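Answers to the questions most often received by the Flirkadley Object Loan Service. Borrowers should read them together with the loan agreement, which takes precedence if the two differ.

## Membership

**Who may borrow from the Service?**

Membership is open to schools, day centers, residential homes, theater groups and registered clubs within the Flirkadley district. Individuals may not borrow in their own name. A teacher or group leader who wishes to borrow for a class should apply through the school or organization.

**How much does membership cost?**

The annual fee is $84 for each organization. It runs from January to the end of December and is not reduced for those who join partway through the year. Organizations with more than one site need only one membership, but each site must name its own contact person on the form.

**What does the collection contain?**

The catalog lists 1658 objects. The largest sections are household goods, costume, natural history, musical instruments, and imitation food for shops, kitchens and still-life drawing. The Hajdu bequest of kitchen and dairy equipment is cataloged separately, and parts of it may be viewed only at the Kondside building.
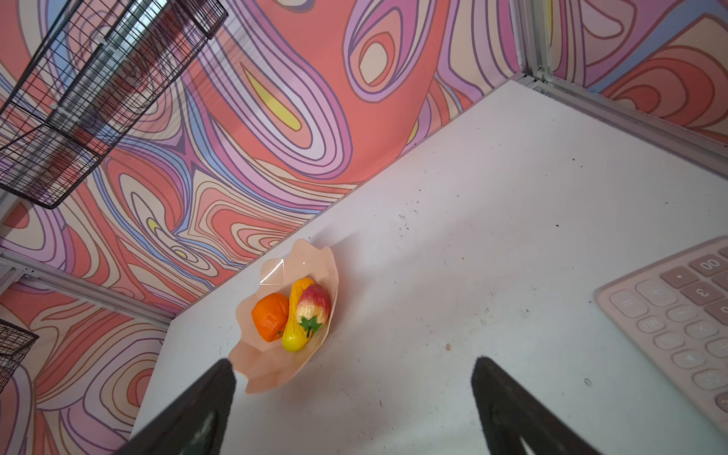
**How long is the loan period?**

Loans are made for four weeks, counted from the day of collection. One renewal of two weeks may be requested if no other member has reserved the object. Renewal requests must reach the desk before the due date.

## Reserving and collecting

**How many objects may be borrowed at once?**

A member organization may hold up to 10 catalog entries at one time. A boxed set counts as one entry, whatever the number of pieces inside it. Theater groups preparing a production may apply for a higher limit by writing to the loans desk at least six weeks before the first performance.

**How are reservations made?**

Reservations may be made by telephone, by email or at the desk. Please quote the catalog number as well as the name of the object. Many entries have similar names - the catalog has several balances and a great many jugs - and a request without a number may be delayed.

**May a group leader ask for a themed selection?**

Themed selections can be put together on request. Please state the age of the group, the subject and the size of the table or room to be used. Popular themes include the seaside, washing day, the corner store and fruits of the garden. Staff will make substitutions where an object is on loan elsewhere, and the list enclosed with the box will show what has been changed. 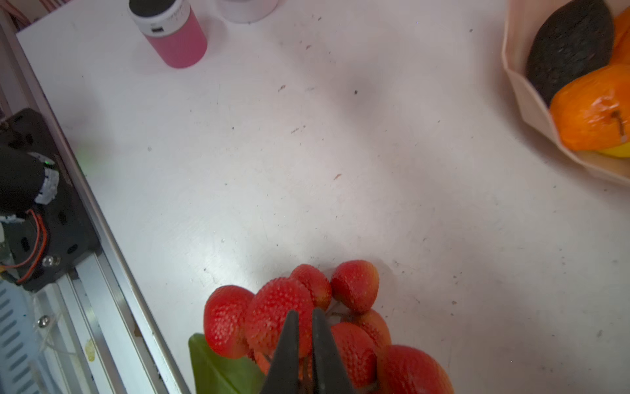 *Artificial strawberries on a white tabletop.*

**When can objects be collected?**

The collection desk at Kondside is open on weekday afternoons until 5:30 p.m., except Wednesday, when it closes at noon. Boxes are held for three working days. After that they return to the shelves and the reservation must be made again.

Parking at the rear entrance is limited to the time needed for loading. Members collecting large items should telephone ahead so that the double doors can be opened.

**Does the Service deliver?**

Delivery is available to schools and residential homes only, on the monthly van route. The Cesari Road bridge has a weight limit, and members on the far side are served on the second run of the month. There is no charge for delivery, but someone must be present to sign for the boxes.

## Care of objects

**How should objects be handled?**

Most objects are meant to be picked up, turned over and passed around. Entries marked H in the catalog may be handled freely. Entries marked S should be handled under supervision, and those marked D are for display only.

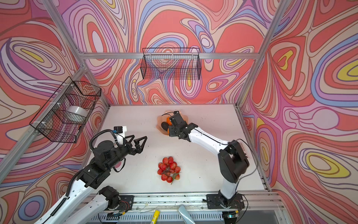
The letter also appears on the tag attached to each object, or on the lid of the box where the object is too small for a tag. Tags must not be removed. If a tag has come loose, please place it in the envelope provided and mention it at the desk on return.

Food and drink should be kept away from all borrowed material. Adhesive tape, putty and pins may not be applied to any object, including those marked H.

**May objects be cleaned before they are returned?**

Borrowers are asked to brush off dust and crumbs with a dry, soft cloth and to do nothing further. Water and household sprays can lift paint and loosen glue. Textiles should be returned unwashed, even when soiled, with a note describing the mark.

**Can the objects be used for drawing and photography?**

Members may draw, paint and photograph any object they have borrowed. Work that is published or sold should carry the words "Flirkadley Object Loan Service." Flash should not be used with textiles or works on paper.

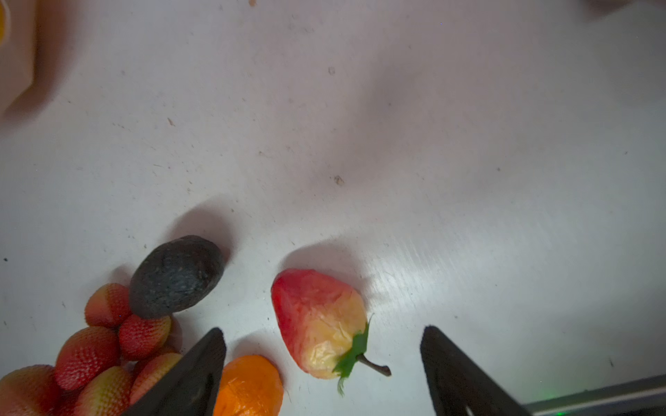
*A dark avocado with a group of small strawberries and one larger one.*

**What happens if something is damaged or lost?**

Please report it as soon as it is noticed and keep all the pieces. Ordinary wear is not charged. Where repair is possible, the member pays the cost of materials only. Where an object is lost, the member pays the replacement value given in the loan agreement. Objects valued at more than $1000 are lent only to organizations that can show proof of insurance.

## Donations

**Does the Service accept gifts of objects?**

Offers are considered twice a year, in spring and fall. Please send a short description and the measurements, and wait for a reply before bringing anything to the building. The Service does not accept firearms, untreated animal skins or electrical goods without a current safety label. Objects left at the door without prior agreement cannot be recorded or returned.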